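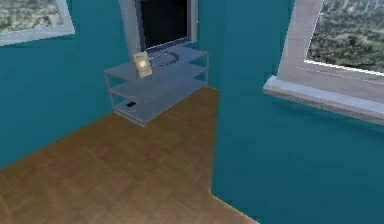
A tidying trial room: parquet, teal walls, and a three-tier shelf unit waiting for attention.

Can a machine do the dusting yet?

Every April I get letters asking whether it's worth holding off the spring clean until a robot can do it. My advice is to buy a new duster.

The room at the top is a computer-made one, the sort software gets to practise in before it is trusted with anybody's ornaments. I'd like to live there. One little picture frame on the top shelf, one small black object at the bottom (a remote, possibly), and a middle shelf with nothing on it that I can make out. My own middle shelf holds nine years of takeaway menus.

Floors are the easy bit. A Pirimar will potter over parquet quite happily, and mine does the hall in 35 minutes, which I could do in 2 with a broom if I could be bothered. Shelves are another matter. To dust under a picture frame you lift it, wipe, and put it back facing the same way. Selma Milošević, who fits kitchens and has tried the Hoseck arm at a trade show, watched it spend over 60 seconds deciding how to hold a frame. Then it put it down again and had a think.

So, for the time being, by hand:

Start at the top shelf and work down. Dust falls, whatever the Tirkomo brochure says about capture.

Take everything off one tier at a time. If you clear all three, you'll end up eating supper among the contents.

Thin metal uprights want a barely damp sock worn over the hand. Run it down the rod and give it a turn at the joints.

Use a dry, soft cloth on a television screen, switched off. Never spray it. Dark screens show every smear, so do this in daylight.

Windowsills next, the deep ones especially. Brush the grit off before you wet anything or you'll be pushing mud about.

Floor last. If you own a robot, let it have its moment now, and pick up the sock first.

Papadopoulos still do the long-handled lambswool duster, if you can find a shop that stocks it. No charging dock, no app.

Last updated: November 17, 2024

We use cookies to remember your preferences. Accept all | Manage settings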